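**Dedora opens phone repair and trade-in counter in Costov**

COSTOV — Dedora will open a walk-in counter for used phones at its Norkedeck store in May. Customers can bring in a working or broken phone, have it checked, and either pay for a repair or trade it in for store credit.

A basic check takes 16 minutes and is free. Screen and battery repairs start at $35 and carry a warranty of two years on parts. Trade-in credit goes up to $300, depending on model and condition.

The counter follows a trial at the company's Apaza store, where almost half of the phones handed in were repaired and sold again. Phones that can't be repaired will be stripped for parts — the rest goes to a licensed recycler.

Customers should back up their data and sign out of all accounts before they come in. Chargers and cases are not needed. 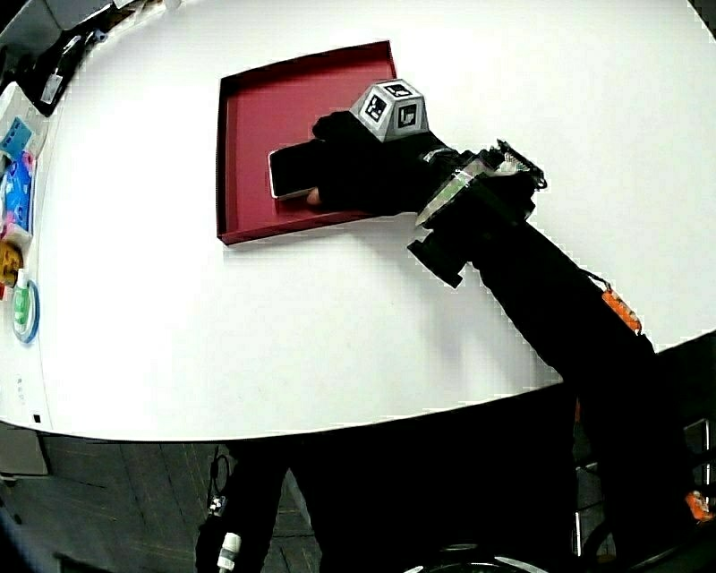 Dedora Customer Service Department

The counter will be open from 10 a.m. to 6 p.m. No appointment is needed for a check. Repairs can be booked at the store.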